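## 4. Adding your shop to the Talura marketplace

Read this section if you already have a Trondari account and want your products to appear on Talura as well. If you only sell through your own website, skip to section 5.

You will need:

- your Trondari owner login (a staff login will not do)
- your Talura seller number, which is in the welcome email
- a bank account in the same name as the business
- a product list with a stock code against every line

### 4.1 Connect the two accounts

1. Sign in to Trondari and open **Settings > Sales channels**.
2. Click **Add channel** and choose **Talura** from the list.
3. Type in your seller number. Leave out any spaces.
4. A Talura sign-in page opens in a new window. Sign in and click **Allow**.
5. Go back to the first window. The channel should now read **Connected — not live**.

If it still reads **Waiting**, reload the page. If that makes no difference, remove the channel and begin again from step 2.

**Note:** Nothing is sent to Talura at this stage. Your products stay off the marketplace until you finish 4.4.

### 4.2 Choose which products to send

Most shops don't send everything. Talura takes its fee on the full price, including postage, and low-priced items can end up selling at a loss. Work out the fee on your cheapest lines before you tick them.

1. Open **Products > Channel list**.
2. Tick the items you want to send. Use **Select by group** for whole ranges.
3. Click **Check list**. Items with missing details turn amber.
4. Open each amber item, fill in the gaps and save.

The usual gaps are a missing weight, a missing stock code or a title that is too long. Talura cuts long titles off without telling you, so put the name of the item first and the colour or size after it.

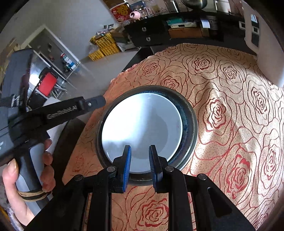 A single upload can hold up to 3560 lines. Each size or colour counts as a line of its own. If your list is longer, split it into two files and wait for the first to finish before you send the second.

**Caution:** Do not change a stock code once the item has been sent. Talura treats the new code as a new product, and the reviews stay with the old one.

### 4.3 Set prices and stock

Prices on Talura can be the same as on your own site or different. Check your seller agreement first. Accounts opened on the older terms have a price clause, and a lower price on your own site may cost you your place in the search results there.

1. Open **Settings > Sales channels > Talura > Prices**.
2. Choose **Same as shop** or **Use a rule**.
3. If you use a rule, enter the percentage to add and choose how to round it.
4. Under **Stock**, enter a number in **Hold back**. We suggest 2.
5. Click **Save**.

Held-back stock is not offered on Talura. It covers the gap between an order on one channel and the count being updated on the other, which can take several minutes at busy times. Shops that do a lot of trade in December may want to raise the number for that month and lower it again afterwards.

### 4.4 Go live

1. Open **Settings > Sales channels > Talura** and click **Send products**.
2. Wait for the report. Keep the window open.
3. Read any lines marked **Refused**, correct them and click **Send again**.
4. When the report is clear, switch the channel to **Live**.

Error 1117 means that Talura already has a product with the same barcode from another seller. Choose **Join listing** if yours is exactly the same item. If it isn't, check the barcode on the packet. Do not join a listing just to clear the error — buyers can return the goods at your cost, and repeated returns may lead to your account being paused.

### 4.5 Postage through Prothero

Talura will offer you its own delivery partner, Prothero, when you go live. You don't have to accept. Sellers who use Prothero get the blue delivery mark beside their listings, and sellers who post their own parcels do not.

To turn it on, open **Delivery > Partners**, tick **Prothero** and enter your collection address. To keep your present carrier, leave the box blank and fill in your own postage table.

**Note:** Orders sent through Prothero carry Talura packing slips. Your shop name appears on the slip in small type, and you can't add leaflets or discount cards to the parcel.

### 4.6 Customer details

Talura does not pass on buyers' email addresses. Orders arrive in Trondari with a name, a delivery address and a relay address that stops working after the return period. Don't add relay addresses to your mailing list.

If you used to sell through Pokby, your old orders keep their full details and are not affected by anything in this section.

Section checked by Darcy Fortin, 2020-06-27.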